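In Defense of the Bedspread

My sister-in-law came to stay in April, and about an hour after she'd put her bag down she asked me, very kindly, whether I'd ever thought of getting a duvet. Just a duvet! One big puffy thing in a cover, shake it once and you're done. She has the Discombe one in oatmeal, and so does everyone she knows.

I have thought about it. I've been thinking about it for 8 years, every time I go into a store and find the bed section has turned into a wall of oatmeal, fog, stone and something called "mushroom milk." And I keep coming home to my bedspread.

I mean a real one, the kind with a pattern on it, that covers the bed from the pillows down and makes the whole room look like somebody lives there on purpose. My grandmother had one, my mother had two (winter and summer) and I grew up thinking a bed wasn't finished until it was on. You could have the best sheets in the county and it didn't matter, the bed was still in its underwear.

The case for duvets is that they're quick, and fine, they are quick. Adeel Bajwa wrote a column for the Kondent newsletter where he timed himself making his bed, and he was very pleased with the result. But he also admitted he sits on his bed to put on his shoes, fold laundry, eat toast and take phone calls, and then he complains two paragraphs later that he's washing a duvet cover constantly. Well, yes! You're eating toast on the thing you sleep under, Adeel. A bedspread comes off at night. You fold it back, you lay it over the chair, and whatever the day left on it stays over there with it.

Then there's the matter of color. Somewhere along the line we all got told that a bedroom should be calm and that calm means beige. I don't find beige calm, I find it like waiting for a dentist. Give me curls and leaves and big silly flowers. When I was sick for most of a winter as a kid I knew every scroll on my mother's bedspread, I had roads on it, I had a whole town. Try doing that with oatmeal.

Halldóra Bergmann, who sold me my last one at Briltutska, told me people mostly come in for them when a parent's house is being cleared out and they've realized they miss the old one. I think that's a little sad. Buy it now, while you can enjoy it. Mine was $133, and the Discombe set my sister-in-law likes is $255 before you've bought anything to put inside the cover.

She slept fine, by the way. She also folded the bedspread back over the chair every night without my saying a word, and on the last morning she asked me where the store was.

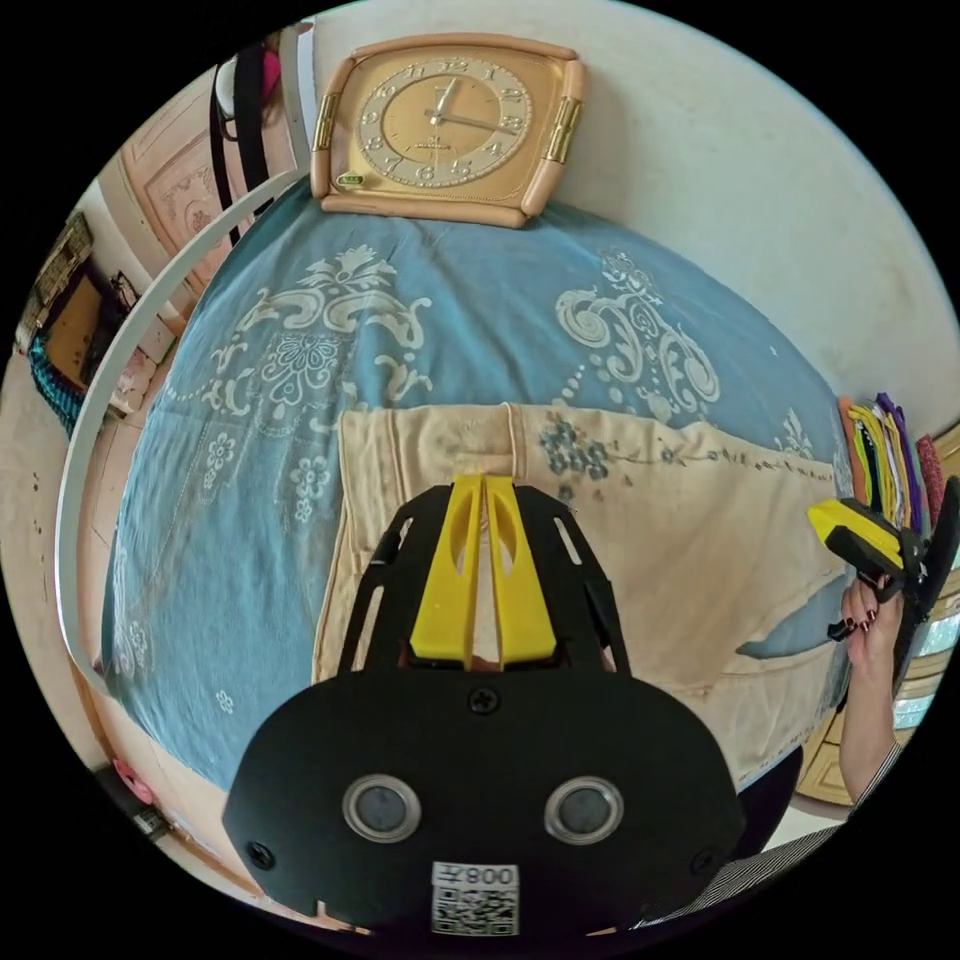

Light blue with cream scrolls and flowers, and not a bit of oatmeal in it.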